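Oratwood Community Orchard
Progress report to the Siddiqui Fund
Second period, to 2021-03-27

We are very glad to be writing this one! When we sent our first report the top field was still mostly brambles and a collapsed fence, and there was a fair bit of crossing of fingers in it. Since then the ground has been cleared, the first trees are in, and the buds on the plums have started to swell. There is still plenty to do, and one part of the plan has slipped, but we feel the orchard has properly begun.

Planting

Your grant was for 159 young trees across the two fields, and all of them are now in the ground. Most are apples on a middling rootstock, so they will be big enough to sit under one day but can still be picked from a short ladder. The rest are plums, pears and damsons, with a short row of quince along the wall where the old glasshouse stood. We had hoped for medlars too. The nursery ran out before our order was filled, and we took extra damsons instead, which everybody in the village seems very happy about.

January was hard going. The lower field lay under water for days at a time and we stopped digging there altogether, then moved up the slope and got ahead on the pears while we waited. The soil at the top is thin and full of flint (two spades did not survive it), but it drains beautifully. By the time the lower field could be walked on without losing a boot we had only the last few rows of apples left to do.

Each tree has a stake, a soft tie and a guard against rabbits. We are already fond of them all, which is a silly thing to say about a stick in a plastic sleeve, but there it is.

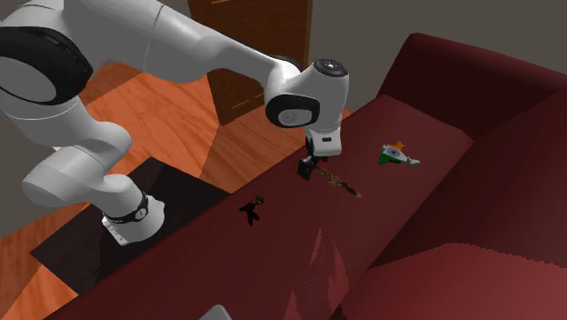 The mulch came from two places. Jitier, the tree surgery firm on the Vavow road, tipped several loads of wood chip by the gate free of charge, and the rest was leaf mould from the churchyard heap. We kept the chip well back from the trunks, having read a good deal about collar rot, and put a layer of plain cardboard underneath to hold down the couch grass. It looks rough at the moment. By summer it should have settled and darkened.

People

Digging days had to be kept small this winter, with households working well apart from one another on their own rows. We worried this would put people off. Instead families took a kind of ownership of their row, and several have asked if they can go on looking after it through the year. We have said yes with great pleasure and are writing a one-page guide to watering and weeding for them.

The primary school could not come up to the field as planned, so we took the orchard to the school and left a potted apple, a bag of compost and a chart for measuring the new growth. The children have sent us drawings of it. It has far more apples on it in the drawings than it is ever likely to have in the pot.

Money

Spending is close to the budget we agreed. Stakes and ties came to £319, a little under what we allowed. Fencing was the expensive item, at £917, and it went over because the posts on the north side were rotten below ground and had to be replaced instead of patched. We covered the difference from the plant stall and have not touched the money set aside for tools. Receipts are attached.

What has slipped

The water supply. We planned to have a standpipe in the lower field by now and the trench has not been started, first through flooding and then through a long wait for the water company to visit. A date for the visit has now been agreed. If spring turns dry before the pipe is in we will fill the tanks by the gate and carry water by hand, and there is a rota ready for that.

Next steps

Over the coming months we will dig the trench, sow the wildflower strip along the lane and put up the two benches. We would also like to run a first grafting session once it is possible to stand around a table together. There are 36 names on the list for it already, more than we can fit into one afternoon, so we will probably split it in two.

The plums should be in blossom within a couple of weeks. Please do come and see them if you are able to. The gate sticks, so give it a good push.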